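Sorting a mixed button collection: by color or by size?

Posted in Sewing & Mending by okonkwo_threads

I inherited over 600 loose buttons in May and want to get them out of cookie tins. I mend mostly shirts and kids' coats. Do I sort by color or by size? Also, how do you keep sets together? I have a small drawer unit to put them in and a white table to sort on.

Casimiro Villalobos
Color first, then size inside each color. When you mend a shirt you look for a match by eye, and a size that is slightly off will usually still pass through the buttonhole. Shirt buttons are mostly 18 line, with 14 to 16 line on collar points. Coat buttons get their own section because they are thicker and often have a shank.

For sets, run a thread through the holes and tie it off. Don't bag them unless the bag has a label. I use a clear smoky drawer cabinet with thin dividers, shirt buttons in the top, coats in the bottom.
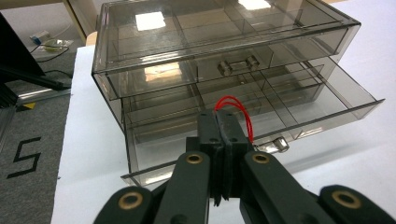 Smoky acrylic two-drawer cabinet, lower drawer partway open

Put metal buttons in a separate cell. Some old ones corrode and will mark the pale ones.

gullar50
by size. color takes forever and you end up with 50 kinds of white

plistum_mends
I did mine by color and it took two evenings. Whites are the hard part, as gullar50 says. Lay them on something plain white in daylight and the creams and ivories separate out fast. Under a yellow lamp I got half of them wrong and had to start over.

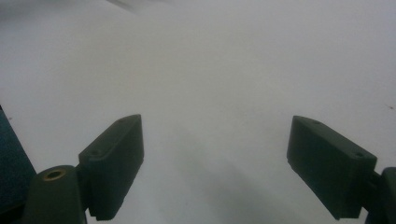
Plain white sorting surface

Test any you can't identify before they go in the wash on a garment. Casein ones don't like long soaking.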